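4. Daily Start-Up and Block Check

This section is for sorting staff who share a station with the Huma arm. Read section 3 (Guarding and Stops) first. If your station still has the old hand-sort bench, use the Ludelmont supplement instead.

What changes for you

The arm takes over picking and placing at the station. You keep setup, the morning check, and the final say on any part it sets aside. Shift leads may not raise the hourly target during the first 30 days. Questions about duties or breaks go to Morfudd Pumphrey, not to the line.

Before you start

1. Read the handover sheet from the last shift. If a fault is still open, stop and call Gwion Mostyn.

2. Press the stop button, then release it. The panel should show READY. If it shows HOLD, turn the key to Reset and wait 30 seconds.

3. Wipe the wooden board with a dry cloth. Do not use spray cleaner.

4. Try both front bolts with your fingers. A board that shifts will throw off every pick — tighten the bolts before going on.

CAUTION: Keep the key in your pocket while your hands are over the board. The arm can move without warning once the key is in Run.

Setting out the blocks

5. Take the 8 check blocks from the tray: two each of green, blue, red, and yellow. Stand them on the middle and back of the board. They do not need to be in rows, and a few may sit close together. Mixed spacing makes a better check.

6. Leave the front half of the board clear. Step back behind the floor line before turning the key.

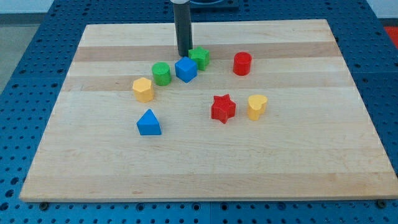 7. Turn the key to Run and choose BLOCK CHECK. Stay at the station until the check ends.

8. If the arm misses a block, let it finish, then write down the color and shape. Run the check once more. After a second miss, go back to hand sorting and tell Angharad Sayce.

Note: Misses are logged against the station and do not appear on your own record. The counter asks for service at 1000 cycles. You can clear the message and finish your shift, but enter it on the handover sheet.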